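Chapter 6
Clearing the Guest Room Floor

In this chapter
Left items and litter
Working the aisle between bed and sofa
Bin, liner and carpet
Key terms and review work

In Chapter 5 you learned how to enter a room, open it up and check it against the room card. The next job is the floor. Bed making, dusting and vacuuming all depend on it, and a room attendant who starts on the bed first will walk through whatever is lying on the carpet for the rest of the visit.

The rooms used in this part of the book follow the small double plan found in many older town hotels. A bed stands along one side and a sofa or sofa bed along the other, with a nightstand and lamp against the wall between them. The strip of carpet that is left is called the aisle. It is the part of the room that gets the most feet and the most dropped things.

6.1 Left items come first

A left item is anything a guest may want back. Clothing, chargers, glasses, toys and books are the usual ones. Litter is anything plainly used up: an empty wrapper, a torn bag, a crushed cup. The two are often found on the same piece of carpet, and they are handled separately. Left items are picked up before litter, and they never go into the bin or on top of it.

A cap on the floor is a good case to study. It is small, it is easily kicked under a bed, and a dark one can be missed in a dim room.
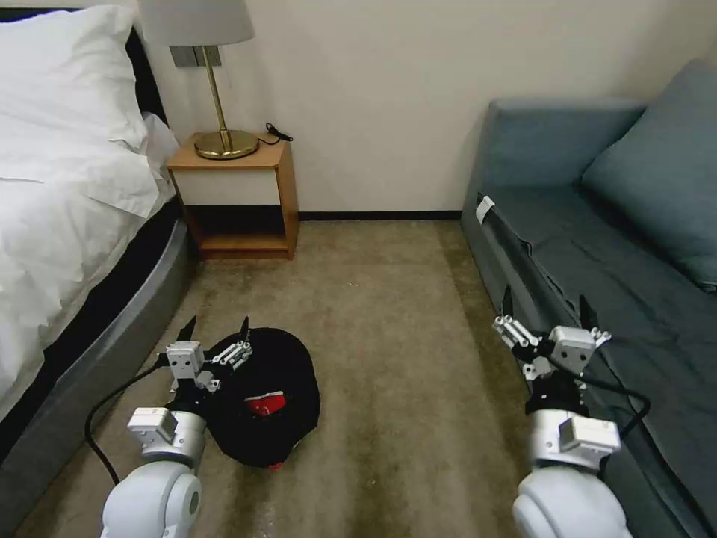
Pick the item up by a clean edge and shake it lightly. If the guest is staying another night, put it in plain view on the sofa or a chair. If the guest has checked out, bag it and write the room number and the date on the tag. At the Granska, a hotel that opened in 1889 and still keeps its lost property in a handwritten book, an entry reads like this:

Room 218. Black cap, found on carpet between bed and sofa. 10 December 2019. H. Imhof.

Heidrun Imhof was head housekeeper there when the entry was made. Note that she gives the exact spot. A guest who calls to ask for a cap will be asked where it might have been, and the book should be able to answer.

6.2 Reading the litter

Stand at the foot of the aisle and look before you bend. Most floor litter in a guest room comes from food and drink. Sort it by eye into dry waste, such as wrappers and paper bags, and containers that may still hold liquid, such as bottles. Crumpled paper bags should be opened and checked, as receipts and small purchases are sometimes still inside.

Bring the bin to the litter. Carrying each piece across the room wastes steps and spreads crumbs, and a bin set beside the bed base will serve most of the aisle.

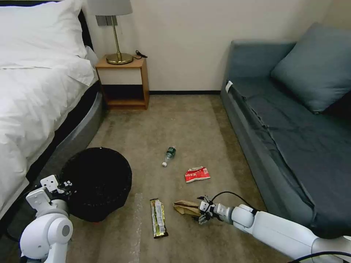
6.3 Picking up

Check that the liner is seated before anything goes in. It should be folded over the rim on all sides and reach the bottom of the bin. A liner that has slipped will let small pieces fall behind it, and the bin will then have to be washed.

Hold the rim with one hand and place the litter with the other. Lower each piece into the opening. Throwing is faster for the first two or three pieces and slower after that, when the misses have to be picked up again. Soft wrappers are the worst for this – they open out as they fall and catch on the rim.

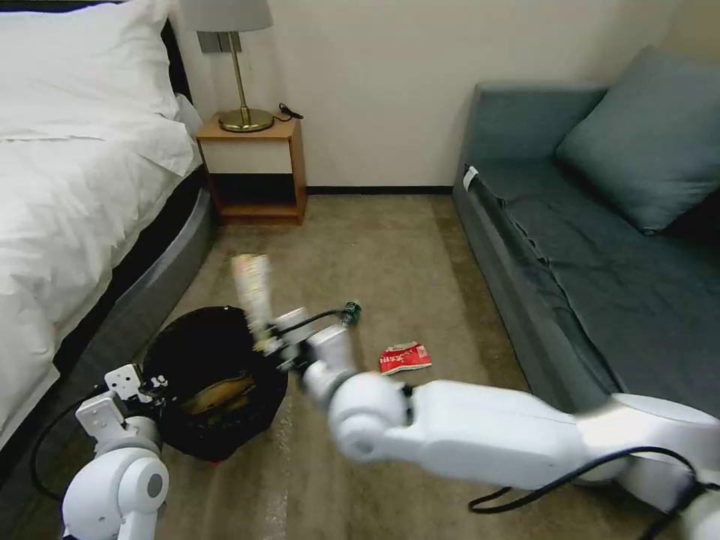 Bottles are dealt with according to house rules. At the Starnton hotels they are emptied in the bathroom sink and sent down with the recycling. Where there is no separate collection, tighten the cap before the bottle goes into the liner.

Keep bed linen out of the way while you work. A duvet that hangs over the side should be folded back onto the mattress if it is near the bin.

6.4 Where to start

There are 2 accepted orders for clearing an aisle. In the far-end order, the attendant begins by the nightstand and works back toward the door. In the near-end order, the bin is set down at the foot of the aisle and the closest pieces are taken first. 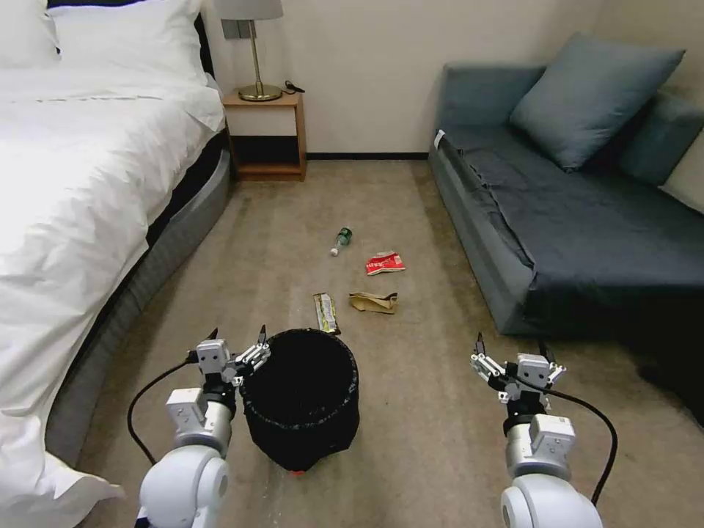
Trainees usually do better with the near-end order. Nothing gets stepped on, and the path to the nightstand is clear by the time they reach it. Whichever order is used, finish by moving the bin and looking at the carpet under it, then along the base of the bed and below the sofa.

Key terms
Aisle: the open floor between two large pieces of furniture.
Left item: anything a guest may want back.
Liner: the bag inside a bin.

Before you read on
1. Write a lost property entry for a scarf found under a sofa.
2. Clear a practice aisle in both orders and note which one took fewer steps.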